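# kundex-kitchen

Robot club pick and place set, toy kitchen version. Last updated March 26, 2018. Still messy, sorry — regionals paperwork ate the week.

## What's in it

- `episodes/` — 983 teleop episodes, one folder each
- `held_out/` — 136 more. DON'T train on these, they're for the Semwood challenge writeup
- `tools/` — replay + trim scripts
- `labels.csv` — object, start spot, goal, ok/fail

Top camera only. Wrist camera kept dropping frames so we gave up on it for this release. Maybe in the next one.

## Tasks

Short ones. Pick up X, put X on plate. Pick up X, put X in bowl. Move bottle. Roughly 40 different instructions total, some are near duplicates (see `labels.csv`, "move" and "push" got mixed up by whoever was typing that day).

Objects get shuffled by hand between runs. No fixed layout, so dont hardcode positions like the Yule branch did.

## How to run

```
pip install -r requirements.txt
python tools/replay.py --ep 12
python tools/trim.py --in episodes --out trimmed
```

Python 3.6. Trim cuts dead time off the start, default is 2 seconds, change with `--lead`.

## Known problems

- gripper hides the label on the bottle in a lot of frames, detector hates this
- fails are underlabeled. If the object slipped but got regrabbed we mostly called it ok
- colander vs. spatula: both mint green, color threshold merges them when they're close
- white table, overhead lights, exposure jumps around

## Sample 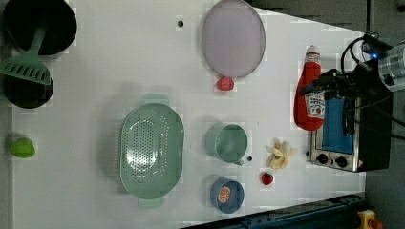
*Top camera, ketchup bottle in the gripper, toy stove under it.*

Replay window shows the same view plus joint plots on the side. If the plots come up blank, check your matplotlib backend first.

## Rules for adding episodes

1. Record, then replay it once before you commit
2. Fill in the csv row right away, not at the end of the nite
3. New object = new line in `objects.txt`, lowercase
4. Know where the e-stop is

## License

MIT for the code, CC BY for the data. Credit "Lillosska Robotics Club".

TODO: fix the move/push thing, write a loader that isnt slow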